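The Pokau Big Gray Bin, After a Winter of Throwing Things In It

I own too many bins. My partner says so, my mother says so, and the guy who helped me load the last one into my car said so without being asked. So when I tell you I went out and bought one more, please understand that I had thought about it for a good long while (a whole weekend, anyway).

The one I landed on is the large gray tub from Pokau, the tall one with the sloping sides. I paid 81 dollars for it at Quinlan, the hardware place out past the Wollunley exit, and yes, that is a lot of money for a box with no lid. There was a Vornov tote on the next shelf for a good bit less. I stood there going back and forth until my coffee was cold, and then I bought the expensive one.

First thing you notice at home is how big it is. It looked normal in the store, where everything is big and the ceilings are up in the clouds, but set it down in a regular room and wow. It did not fit in the hall closet, which was the plan. It did not fit under the workbench either, which was the backup plan. Measure your spot before you go! I had the tape measure in my pocket the whole time and never took it out.

What I like best is the shape. Straight-sided bins make me crazy because whatever is at the bottom lives in a dark little well, and you end up with your whole arm jammed against the wall feeling for it. The slope on this one opens things up, so you can reach in at an angle and still see what you're grabbing. My old tote had a lip that folded inward and scraped my wrist every single time. I don't miss it one bit.
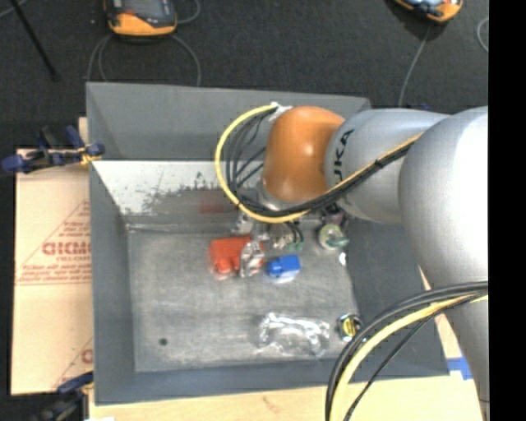 The Pokau from above, with a KUKA arm reaching in from the right.

The height is more of a mixed bag. Tall sides mean nothing hops out when you toss stuff in from across the room (I do this, my aim is terrible), and you can fill it pretty generously before it starts looking like a mess. But if you put it up on a table, the rim ends up high enough that a shorter person is going to be on tiptoe. I'm five foot three and I keep a step stool nearby now. On the floor it's fine, though then you're bending way down to get the last few things. I went with the table in the end, and my back has been happier.

Now the color. It's gray. I was hoping for the dark green they had in the flyer, but Quinlan only stocked gray and I wasn't going to wait for an order. I've come around to it! Bright things show up nicely against it, so when I'm hunting for one particular small thing in a heap of other small things, I find it faster than I used to in my black tote. Dust does show in the corners. I wipe it out with a damp rag on Friday when I'm doing the rest of the room, and it takes me no time at all.

A few gripes, because I have them. The price sticker was the kind that comes off in tiny shreds and leaves a gummy patch, and I went through half a bottle of cooking oil and most of an evening getting rid of it. There are no dividers, and as far as I could find Pokau doesn't sell any for this size, so everything slides into one big pile in the middle. I tried cutting up a shipping box to make sections and it lasted until the first time I was in a hurry. If you need your stuff sorted, get a set of smaller ones.

Would I buy it again? I think so, yes, though I'd wait for a sale. If all you want is something to shove under a bed, the Vornov will do the job and leave you money for lunch. If you're in and out of the thing all day long like I am, the sloped sides are worth paying for. I'm giving it 4 out of 5, with the missing point split between the sticker and the price.

One more thing for anyone making the drive: Quinlan keeps these at the back by the garden hoses, and not with the other storage stuff. I walked past them twice.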